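## Tuning the debris detector in Wastis

Complete camera calibration before starting. The steps apply to the cleanup task configured with the Strebel planner.

1. Open the task file and set `min_area` to 200. Smaller regions are treated as dust and left to the sweep stage.
2. Set `merge_distance` to 44 so that touching items are reported as one cluster.
3. Run `wastis detect --preview`.
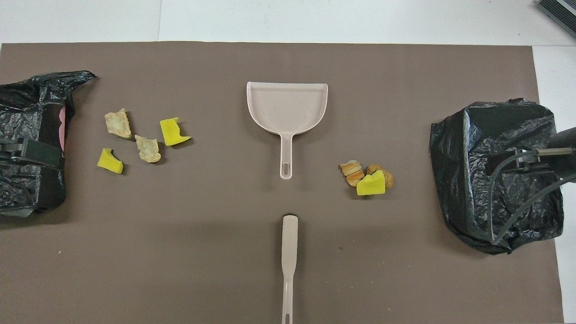

Each cluster should receive a single label. If a dark bag is reported as debris, add its outline to the exclusion mask and run the preview again.

When the labels are stable, export them to the planner:

`wastis export --target strebel --port 902`

The planner rejects any file that lacks a mask. Error 111 indicates that the mask and the task file were saved under different names.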